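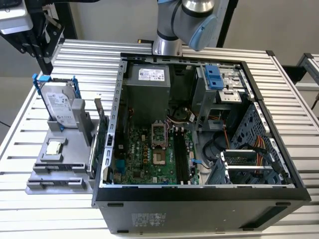
Most advice on cleaning a desktop computer comes from people who sell cleaning products, so I read it with one eyebrow up. A few tips I've tried, and what I think of them.

Anti-static sprays. Skip them. I used Witix for 6 months on one machine and left another alone, and I couldn't tell the two apart.

Compressed air. Fine, in short bursts, with the can upright. Hold the fan blades still with a finger. The "deep clean" nozzle Soklow sells separately is a plastic straw.

Vacuum cleaners. Keep them outside the case. My neighbor Arūnas Kivi swears by his and says he's never lost a part. Maybe so. I still use a soft paintbrush.

Cleaning every two weeks. Says who? I open mine in June and again before the holidays. With a shedding dog you may need more.

Wiping down the work surface first. This one I'll grant. Wipe the ridges as well as the flat parts, and let it all dry for 15 minutes before any electronics come near it.
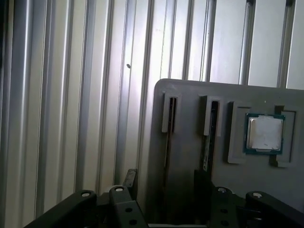
Ribbed metal behind a gray plastic board. Grooves like these want a dry brush first, then a cloth.

Magnetic screw trays. Worth having, but an egg carton costs less and keeps the sizes apart.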